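Sandamali Roy bakes the rye the way her aunt in Erlow taught her, which means slowly, with a good deal of standing about and a pot of tea on the go. Her starter is 42 years old and lives in a crock by the back door – she talks to it, a little, when the kitchen is quiet.

I spent a Sunday with her in June, and I'm afraid I ate most of a loaf before we had even sat down to talk! She doesn't mind. Bread, she told me, is meant to disappear, and there's always another one rising under its cloth.

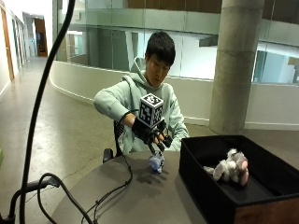
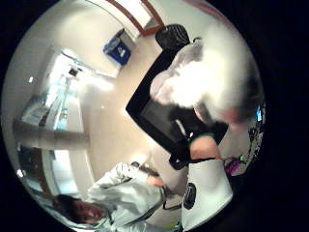 How often does a rye starter need feeding? Once a day if you keep it on the counter, and once a week is plenty if it lives in the fridge.

Her neighbor Milovan Đorđević carried a jar of it home last winter and now bakes for half the street, darker and sourer than hers, with caraway. They swap loaves over the fence and argue happily about salt. By the time I left I had a jar of my own on the passenger seat, buckled in, with the lid set on loosely so it could breathe all the way home.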